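Workplace inspection checklist - sorting cell, Trumham kitchenware packing room
Date: August 15, 2021
Inspected by: Mechthild Moser
Present: Tolera Yilma (day shift), Kenneth Imrie (maintenance)
Form 3256

1. Emergency stop reachable from both sides of the bench
OK. Tested with the arm at slow speed.

2. Walkway clear, floor marking visible
Action. The yellow line is worn at the packing end. Kenneth to repaint.

3. Trays and work surface
OK. Spoons are still loaded into the tray by hand, and staff are to keep their hands out once the start light is on. Tablecloth is to lie as flat as possible under the tray.
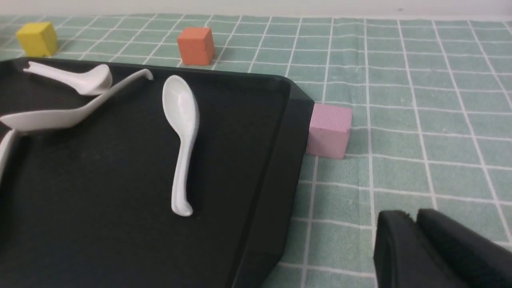 4. Breakage procedure
Action. Tolera says chipped ceramic used to be caught by feel when everyone packed by hand. Now a chip can reach the carton before a person touches it. Add a visual check at the carton station and keep cut-resistant gloves there.

5. Lifting and repetitive work
Improved. Wrist complaints are down on the April round. Staff now stand in one spot for longer - two have asked for a mat and a stool. Ordered through Verena Ruchti.

6. Noise
OK. 69 dB at the operator's position, up to 80 with the carton sealer running.

7. Training and rosters
Partly done. Hermine Hauser has not yet had the restart training and should not clear a stoppage alone. Staff asked whether rotation between loading and checking will stay. Supervisor to answer in writing.

8. Lockout before cleaning
OK. Tag and padlock on the hook, key signed out.

Items 2, 4 and 7 stay open until the next round.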